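Lirkholm Carpet Tiles by Kolář — Streaky Grey

Sold by the box, 14 tiles to a box. In stock at our Curkville shop. 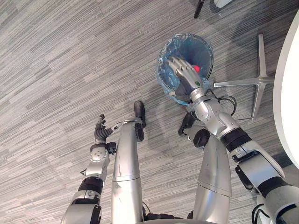 I've been selling flooring for long enough to have gone off most of it, so please take it seriously when I say I've got Lirkholm in my own back room, in the hall, and under the desk where I'm typing this. It's a low, tight, hard-wearing carpet tile and it comes in the sort of grey that goes with whatever you've already got. People walk into the shop on a Tuesday morning wanting something for a spare room and walk out with enough for the landing as well (I do try to stop them, a bit).

Anyway, let me tell you what you're getting, and then I'll go on at length about laying it, which is what most of you ring up about.

The tiles

Lirkholm is a loop pile tile with a heavy, bitumen-free backing. Kolář make it in one weight and they've kept it simple, thank goodness. The pile is short enough that a desk chair rolls over it without ploughing, and a door that cleared your old carpet will almost certainly clear this one. The yarn is dyed right through, so if you get a bleach splash on it (I have, don't ask) it copes far better than the cheap printed stuff.

The pattern is a fine streak in lighter and darker greys. It all runs one way on each tile and there's an arrow on the back telling you which way. Remember the arrows, I'll be coming back to them!

Colours

Streaky Grey is the one I keep in quantity. I can also order:

Streaky Slate, which is darker and a touch blue in north-facing rooms
Oat, much warmer, lovely with pine furniture
Moss, a very dull green that I like more than anybody else seems to

The other three come from the Brallau warehouse and take longer, so do ask before you book a fitter. I've got sample tiles of all four on the counter and you're welcome to borrow one for a weekend. Put it on the floor where it's going to live, have a look in the morning and then again with the lamps on. Greys are terrible for changing their minds under a warm bulb.

How much to order

Each listing has the coverage per box printed next to the price, so work out your floor area, add a bit for cutting, and round up to whole boxes. If your room is a plain rectangle you won't waste much. If it has a chimney breast, a bay window and a cupboard with a slanted back, like mine, then you'll be cutting all afternoon and you'll want more spare.

And please keep the leftovers. I mean it. The whole joy of carpet tiles is that when somebody drops a pan of curry on one you lift it out and put another in. Store the spares flat, somewhere dry, still in the box. Stood on edge in a garage over the winter they'll curl, and a curled tile never quite sits down again.

If you're doing a big area, order it all in one go and tell me it's one room. I'll make sure the boxes come from the same dye batch. The batch code is on the short end of the box, under the Kolář label. Two batches side by side look fine for the first week and then one bright afternoon you'll see the join and never stop seeing it.

Quarter turn or all one way?

This is the question I get more than any other. You can lay a streaky tile with all the arrows pointing the same way, in which case the floor reads as one long run of carpet and the joins more or less go to sleep. Or you can turn every other tile by a quarter, so you get a chequered look with the light catching each one differently.

I went for the quarter turn in the back room and all one way in the hall. The hall looks longer for it, with the streaks running towards the front door. In the back room the chequer hides a multitude of sins, including one tile I cut badly and couldn't face redoing. If your walls aren't square (they aren't) then the quarter turn is kinder, as the eye gets busy with the pattern and stops checking your edges.

There's a third way, where you lay them any old how. I've seen it done in offices and it can look great with a mixed colour tile, but with Lirkholm I think it just looks like you lost interest.

Laying them

Leave the boxes in the room for a full day and night before you start, opened up, heating at whatever you normally have it. Tiles that have been in a cold van want to settle.

The floor underneath needs to be dry, flat and clean. Really clean. A bit of grit under a tile this thin will work its way up as a little bump and you'll find it with your bare foot every single time. Hoover, then hoover again, then go round the skirting with a brush. If you're over floorboards, put down thin ply or hardboard first or you'll see every board edge come through.

Find the middle of the room. Snap a chalk line between the midpoints of opposite walls, then do the other pair, and where they cross is where your first tile goes. Before you stick anything, run a dry row out to each wall and see what's left at the ends. If you've got a mean little sliver on one side, shift the whole lot over by half a tile. I skipped this step once in a hurry and there's a strip by my radiator no wider than a ruler that lifts whenever the hoover goes near it.

Use tackifier, the peelable sort. It's a thin glue that goes on with a roller, you leave it until it's gone clear, and then the tiles grip it but can still be lifted later. You don't want full carpet adhesive, or there goes your curry plan. For a small room plenty of people use double-sided tape around the edges and leave the middle loose, and with a backing this heavy that's perfectly all right.

Butt the tiles up snugly without forcing them. If you squash them together the edges peak. Work outwards in steps, a bit like a staircase lying down, and check your chalk lines as you go.

Cutting is easy enough. Turn the tile over, score the back with a sharp knife against a steel rule, bend it, and cut again through the fold. Change the blade far more often than you think you should. For pipes, cut a slit from the nearest edge and a little cross at the end of it, then trim until it sits nicely.

Looking after it

Hoover it, that's most of it. A plain suction head is better than a fierce beater bar on loop pile, especially if you've got any edges that are less than perfect. Blot spills with a white cloth and cold water, working inwards. For anything stubborn, lift the tile, take it to the sink, give it a proper wash and let it dry completely before it goes back. I've got one by the back door that has been through this more times than I'd like to admit and it still matches its neighbours.

Chair castors are fine. Heavy furniture will leave dents, and a damp cloth with a bit of patience brings most of them back up. I would still put cups under a piano.

If you've got a cat that scratches, I'd think twice about any loop pile. Mine ignores it completely and sleeps on the Oat sample, but I've had two customers whose cats took it as a personal gift, so borrow a sample and let yours have a go at it first.

Where I wouldn't use it

Bathrooms, no. Kitchens, I'd rather you didn't, though people do. Stairs are a no as well — a tile has no business going round a nosing and I won't sell it to you for that. Conservatories are fine if they don't get damp in winter.

Over underfloor heating it's all right with the tackifier the whole way across, no loose middles, and keep to the temperature on the Kolář data sheet. I can print you a copy in the shop.

Guarantee and availability

Kolář cover the tiles against wear for domestic use, and I add 2 years of my own on anything bought through the shop, which mostly means I'll swap a faulty tile without making you post it anywhere. Keep the receipt and one of the box labels.

They've told me Streaky Grey stays in the range until at least 2029, so you should be able to top up for a good while yet. I can't promise the same for Moss, sadly. If you've got your heart set on Moss, buy an extra box.

Delivery and collection

Boxes are heavier than they look! One is manageable, two is silly, so bring a trolley or a friend if you're collecting. You can park right outside the side door at Curkville and I'll help you load. Local delivery goes out on our own van and is to the ground floor only. Further afield it goes on a pallet, kerbside, and you'll need somewhere dry to put it quickly if the weather's against you.

Unopened boxes can come back for a refund. Opened ones can't, I'm afraid, though if you've got a nearly full box left over give me a ring, as there's often somebody after a few to finish a cupboard.

Goes well with

Peelable tackifier, small tub
Foam roller and tray
Steel rule and a pack of hooked blades
Door bars in brushed silver or black
Hardboard sheets, cut to fit in the van

Add a sample tile to your basket before ordering if you can't get to the shop. Samples are full-size tiles, so hang on to yours and use it on the floor as long as the batch code matches.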